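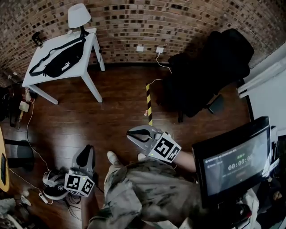
表示灯が緑のままであれば計測者は正常と判断するほかなく、手順書にもそう読める記述が残っている、との指摘をOkekeより受けました。当方もこの指摘を妥当と考えます。以下、受付番号2248の件につき、現時点で判明している事項と当面の取扱いをご連絡いたします。本メールは手持ちグリッパによる動作収録に関わる全拠点に配信しています。

1. 事象

5月の収録において、左右のグリッパの表示灯がいずれも緑に点灯しているにもかかわらず、モニタの経過時間が進まず、データが保存されない事象が4件報告されました。このうち2件では、計測者が異常に気づかないまま20分にわたり作業を続けています。保存領域には開始時刻のみを記した空のファイルが残っており、当該区間の復旧はできませんでした。

2. 原因

Jondis側の解析によれば、緑の表示灯はグリッパ本体と中継器との接続が確立していることのみを示し、収録の開始状態とは連動していません。一方、現行の手順書(Celtden版)には「緑点灯を確認のうえ動作を開始する」とあり、接続の確認と収録開始の確認とが区別されていませんでした。収録ソフトウェアが開始指示を受け付けた後に待機状態へ戻る条件については、引き続き調査中です。電源系統の影響は、報告のあった4件の記録を見る限り認められておりませんが、結論とするには至っておりません。

3. 当面の取扱い

(1) 動作の開始前に、モニタの経過時間が00:00:0から進んでいることを目視で確認してください。進んでいない場合は動作を行わず、グリッパを下ろして待機してください。
(2) 収録の終了後は、次の収録に移る前にファイルの容量を確認し、記録票に記入してください。
(3) 空のファイルは削除せず、受付番号2248を付して共有領域に移してください。
(4) 中継器の再起動は、計測者がグリッパを手から外した状態で行ってください。

4. 床面の配線について

併せて、安全に関する事項を申し添えます。計測者の視線は手元とモニタに集まりやすく、収録中に足元を確認することは困難です。冒頭の写真でも、壁際のケーブル類から白いケーブルが床面に延び、計測者の近くには靴やプラグが置かれています。今回の事象に伴う転倒の報告は受けておりませんが、経過時間の確認を加えることで計測者がモニタへ目を移す回数は増えるものと見込まれます。各拠点におかれましては、作業範囲を横切るケーブルの固定または迂回、及び不要な物品の撤去を、収録の再開前に実施願います。

5. 今後の予定

手順書の改訂案は、Onisにおける試行の結果を反映したうえで本リストに回付いたします。表示灯の点灯条件の変更についてはJondisに検討を依頼済みですが、ファームウェアの更新を伴うため、時期は未定です。改訂版の発効までは、上記3の取扱いが手順書の該当箇所に優先するものとします。

なお、下記のお問い合わせにありました過去の収録分の扱いについては、5月分に限らず、容量の確認が済んでいないものをすべて点検の対象といたします。点検結果は拠点ごとに取りまとめ、該当がない場合もその旨をご返信ください。

収録運用事務局

---- 元のメッセージ ----
差出人: Onis 収録担当
件名: 収録データ欠落について(受付番号2248)

> 収録運用事務局 御中
>
> 標記の件、当拠点でも同様の欠落を2件確認いたしました。
> いずれも左右の表示灯は緑で、計測者は手順書どおりに
> 動作を開始しております。モニタの経過時間については、
> 当時の記録票に記入欄がなく、確認の有無が判然としません。
>
> つきましては、次の点についてご教示ください。
>
> ・緑点灯を収録開始の判断に用いてよいか
> ・過去の収録分について、遡って点検する必要があるか
> ・再起動の際、グリッパを装着したままで差し支えないか
>
> ご回答をいただくまで、当拠点での収録は見合わせます。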